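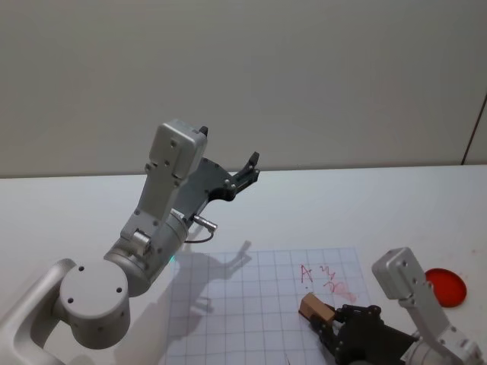
**Left gripper drops out of the controller when the wrist turns past halfway**

Posted by munshi_bench in Arms & Grippers

We have a two-arm cell on a white table, set up for a wiping and block-placing task on grid paper. The right arm is fine. The left one loses its gripper a few times a shift. The arm keeps moving, but the gripper stops where it is and the log says "tool timeout." If I cycle power to the tool it comes back.

It only seems to happen when the last wrist joint goes past 180 degrees on the way to the far corner of the paper. The worst spot is 315. The cycle counter on that gripper read 1,567 when I noticed the first one, in February. I have already swapped the tool settings between the two arms and the fault stayed on the left.

Is this a cable or a worn gripper? I would like to know before I send it back to Harnau and lose the cell for weeks.

---

**serthorpe_tech**

Cable, almost certainly. On this style of arm the lead leaves the gripper through a short connector, hangs in a loop and plugs back in near the bottom of the wrist. When the wrist rolls, the loop gets longer or shorter, and if somebody has routed it too tight the plug takes the pull.

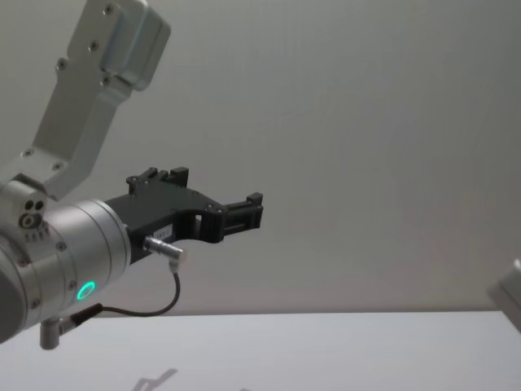
Do it in this order:

1. Park the arm with the gripper level and the wrist at zero. Switch off tool power at the controller and wait 30 seconds.
2. Undo the metal collar by hand and pull the plug straight out. Look for a bent pin or a pin that sits lower than the others.
3. Check the other end the same way, at the gripper. People forget that one.
4. Refit both, collars finger tight. No pliers.
5. Put the arm in hand-guide mode and turn the wrist slowly through its full range. The cable should never go straight. If it does, back off and give it more slack.
6. Power up the tool and run open/close 2 times at each end of the range.

If it still times out with a slack cable, swap the cable with the one from the right arm. If the fault moves over, order a new cable. If it stays, the connector on the gripper body is the next suspect, and that one is a factory job.

---

**paklow_cells**

had the same thing, new cable fixed it. also check your firmware

---

**gridpaper**

Agree with the cable answer, but while the tool power is off I would go over the fingers too. A sticky linkage makes the motor pull more current, and on our cell that showed up as the same timeout message. Open the gripper all the way and look at it from the wrist camera, or get down there with a flashlight.

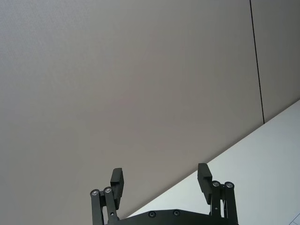

*Last edited in February*

Look at the pivot bolts near the top of the linkage bars on both sides. Press each finger lightly sideways. There should be no click, and both sides should feel alike. Wipe the bars with a dry cloth — marker dust and paper fluff get in there if you do a lot of erasing. Don't oil them unless your manual says so, as oil will hold the dust.

Then close slowly on a small block and watch whether both pads arrive together. If one lags, sort that out before you spend money on a cable.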